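Oiling wood counters next to the sink, and does red on the wall make it worse?
Posted 29/10/2023 by mudroom_annie

OK so we signed on the house in Hanlow and the kitchen is getting redone before we move in, and I'm stuck on the counters. I want light wood. My husband wants anything that isn't wood because he grew up with a wood counter that went black behind the faucet, and he brings it up every single time we walk into a showroom. I also want a red wall, a proper red, and my sister says that plus wood will look like a pizza place.

So two questions I guess. How often do you really oil the part by the sink? And has anyone lived with red for more than a year and still liked it?

gritty_80
Had maple for 80 months in the old place (yes I worked it out once) and the sink area was the only part I ever had to fuss with. Oil it when water stops beading. Forget the calendar. The can says monthly and mine never needed it that often, except the first February when the heat was running all day and the wood drank everything I put on it.

tallowandtin
Hard disagree with "when it stops beading." By then the water's already getting in at the cut edge of the sink hole. I do the sink end every 4 weeks and the rest whenever I remember. Also, seal the cut edge BEFORE the sink goes in!! My installer skipped it and I paid for that with a gray ring that I sanded twice and never got rid of.

gritty_80
The cut edge, sure, no argument there. But every four weeks forever? I'd have moved.

mudroom_annie
lol you two. The edge thing is going straight on my list. This is the direction I'm leaning for color, light wood with red behind:
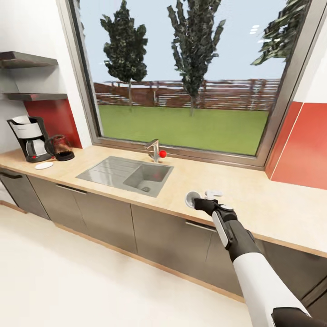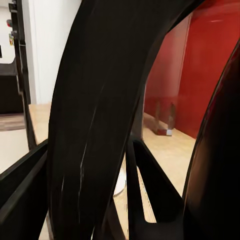 Counter and steel sink in the first, some of the red wall in the second.

plinth_and_proud
I like the wood a lot. The red I'd sleep on. We did our kitchen in a deep one from Quintana and it was gorgeous at night and kind of heavy at breakfast, so a lot depends on which way your window faces. And your sister isn't totally wrong, ours got pizza comments too. Budget for extra coats, I did three over primer and could still see roller marks by the door.

tallowandtin
Get the primer tinted gray and you won't need that many. White primer under red is a waste of a day.

plinth_and_proud
Huh. I used white. That explains my whole weekend.

oddlot_mo
Going the other way here: put the red on the cabinets' insides or a pantry door and leave the wall alone. I spent 100 dollars on paint for a wall I covered with shelves a year later. And for oil, I use the Skevarura hardwax stuff and barely touch it. Bit of a smell for the first few days, then fine.

gritty_80
Hardwax is nice until you need to patch one spot. Plain mineral oil you just wipe on and go to bed.

oddlot_mo
I've patched mine. Light sanding, dab, done. You do have to do a bigger patch than you want to, I'll give you that.

mudroom_annie
Window faces east, so breakfast is the bright part of the day, maybe that helps? I'm going to paint a big piece of cardboard and lean it up against the wall for a while. Husband has agreed to wood IF I'm the one oiling it, which I am choosing to call a win. Does the hardwax go on the cut edge too or do I need something else there?

tallowandtin
Same stuff on the edge, just more coats. Let each one dry overnight.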